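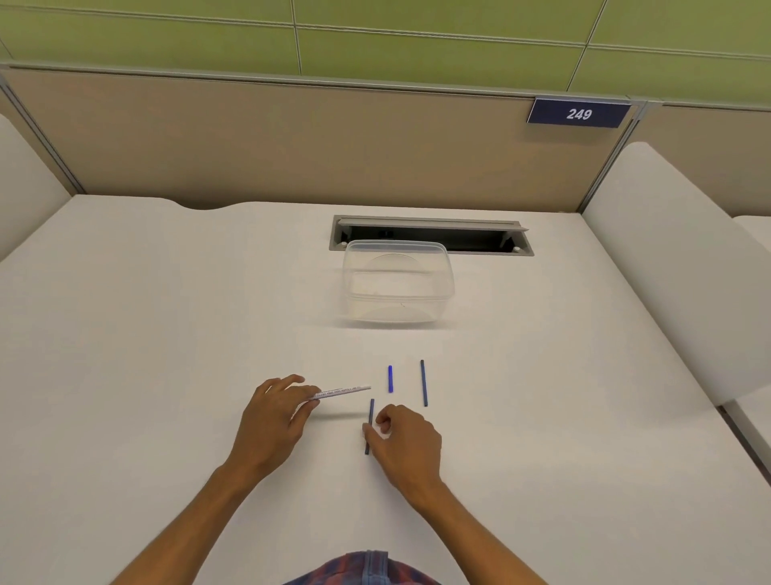 Home Servicing Tyres MOT Used Vans About Us Contact

Search this site Go

About Olivares Van & Car Servicing

Olivares is an independent garage in Prerkstead. We opened in January with two ramps and now have 8, plus a second workshop at Lestalville for larger vans. We service all makes of car and light commercial vehicle up to ten years old, and older ones if we can get the parts.
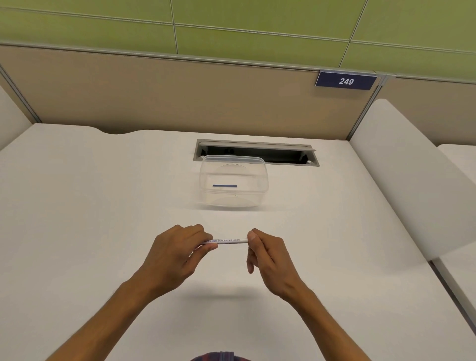
Fleet work makes up half of what we do. We look after vans for 33 local firms, and each one gets a written report after every service. Telma Herrera runs the front desk and books the courtesy cars. Oil is checked free of charge every 1,000 miles for account customers.

Comments

Had the timing belt done at Lestalville. Price was the same as the quote.

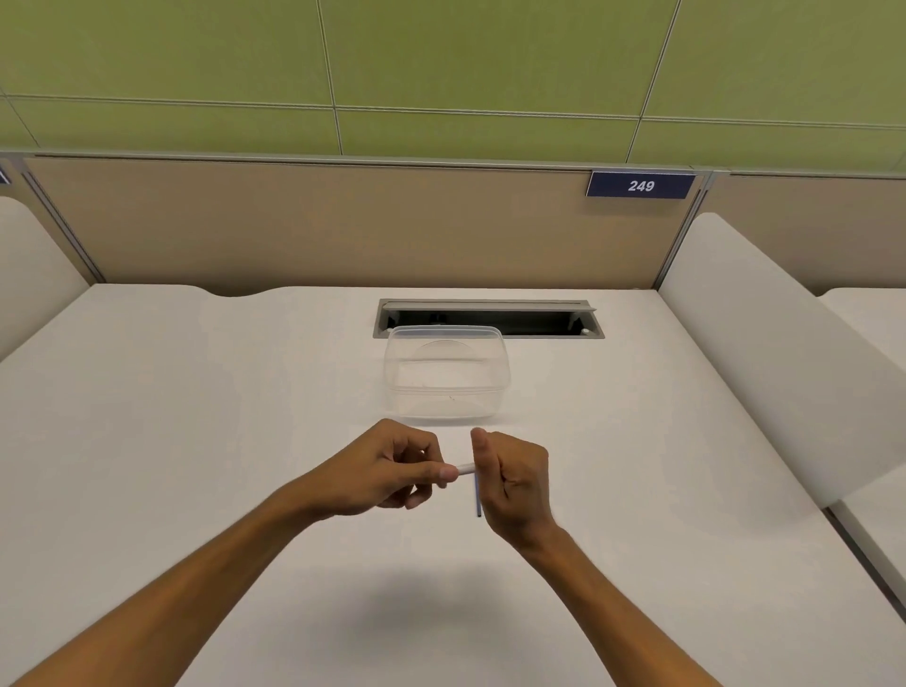

Leandro Tapia: Do you still do brake fluid changes while you wait? The Skukden road branch of my old garage has shut and I need somewhere before the MOT.

Olivares: Yes, mornings only, please ring first.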